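Home Shop Wholesale Classes About Us Visit Contact

Search the site Search Go

About Kerkgate Coffee

Kerkgate Coffee is a small roasting company. We buy green coffee, roast it, pack it and sell it to cafes, offices and people who make coffee at home. We also run a counter at the front of the roastery where you can buy a bag or sit down with a cup.

How we started

The company began as a wholesale route. We delivered other roasters' coffee to diners and church kitchens out of a van, along with filters, sugar and paper cups. Customers kept asking for something fresher than what we could get. Most of the coffee we carried had been in a warehouse for weeks before it reached us, and by the time it got to a diner it was older still.

We bought a used Hirel drum roaster and put it in a rented garage. The first season was mostly practice. We burned a lot of coffee and sold none of it. When we had one roast we could repeat from week to week, we offered it to the diners on the route, and enough of them switched that we stopped carrying other brands the next year.

Where we are now

We moved into the building at 1381 Wiegand Road when the garage lease ran out. It was a printing shop before us. The floor is concrete, the loading door is wide enough for a pallet, and the gas line was already in place. The drains took longer to sort out than anything else. The counter opened after the roastery had been running for a while, once the city signed off on the second restroom.

Parking is on the side of the building. Please don't use the loading bay, even for a quick stop. Trucks come in without much notice.

What we roast

Our main coffee is Welus, a blend we have sold from the beginning. It is a medium roast built to work in a drip brewer, and most of our diner and office customers buy nothing else. The coffees that go into it change with the harvests, so we adjust the recipe during the year to keep the taste close to the same. If a change is big enough that you might notice, we say so on the label.

We also keep a dark roast, a decaf and a short list of single-origin coffees. The single origins come and go. When one is gone we take it off the shop page, and we can't usually say whether it will be back. Decaf is roasted in smaller batches than the rest and sometimes runs out by the weekend.

We don't sell flavored coffee. We tried it early on and the smell stayed in the grinder.

How we buy

We buy through two importers. We are too small to fill a container by ourselves and we don't claim to have direct relationships with farms we have never visited. The importers send samples, we roast them in the sample roaster, and we taste them side by side before ordering. Where we know the farm or the cooperative, the name is on the bag. Where the lot was put together from many small growers, the bag gives the region.

A new lot gets tasted again when it arrives, next to what is left of the sample. Now and then the two don't match and we call the importer. Most of those calls end in a credit or a different lot.

How we roast

Roasting days start at 5 a.m. The drum is warmed up first, then the Welus batches go through, then the dark roast, with decaf last. Each batch gets a line in the log with the starting weight, the finishing weight and the time. The Hirel has no software on it, so the log is a binder. There is a shelf of full ones in the office.

Every bag has a roast date stamped on the back. We ship within 4 days of that date. Anything older goes to the counter at a lower price, and anything older than that goes to the food pantry, which likes it ground.

Wholesale

We supply cafes, diners, offices and a couple of hotels within driving distance. The wholesale minimum is 100 pounds a month. You can split it between coffees and between deliveries. We will lend a brewer and grinder to accounts that need them and service our own equipment. We don't service machines bought from someone else, although we can usually tell you who does.

New accounts start with a visit to the roastery. Bring a jug of your own water if you can. Water makes more difference than most people expect, and we would like to taste the coffee with what you will be brewing it in.

Classes

We hold a home brewing class most months except December. It covers grind size, water, ratios and cleaning, and it is taught at the front tables with ordinary kitchen equipment. Bring your own brewer if you want help with it. There is also a tasting session on Tuesday evenings, open to anyone. You don't have to buy anything and you don't have to know the words. Please skip perfume and hand lotion that day.

The space behind the counter can be booked for private groups outside of class times. Write to us with a date and a head count.

Bags and waste

Our bags have a plastic liner and can't be recycled at the curb. We have tested paper bags twice, and the coffee went stale in both. If you bring a clean jar or tin to the counter, we will fill it by weight. Burlap sacks are free and are stacked by the side door. The chaff from the roaster goes to gardeners who ask for it ahead of time, and there is a waiting list in spring.

Working here

We are a small staff and don't hire often. Openings are posted on the counter door and on the contact page. New people start in packing, learn the counter next, and learn the roaster if they want to. The work involves lifting, and sacks can be heavy.

Tasting and tables

The tables up front are shared. On class and tasting days they fill up early, so come a little ahead of time if you want to sit with a friend. Cups are at the end of the counter and go back in the gray tub when you are done.
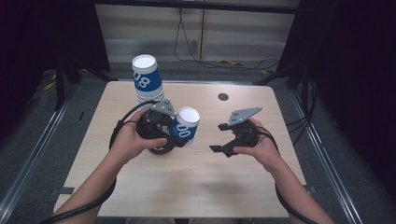
Comments

porchdrinker
Do you still ship the decaf in the 5 lb bags? Can't find it on the shop page anymore.

Kerkgate Coffee
Yes, but only by request. Put a note on the order.

mapleandmain
We switched our diner to Welus in March. 290 cups on a busy Saturday and the only complaint so far was that it was too hot.

tinlid
Went to the Tuesday tasting with my dad. Good time, wish there were crackers.

gardenrow
How do I get on the chaff list? Have a lot of blueberries.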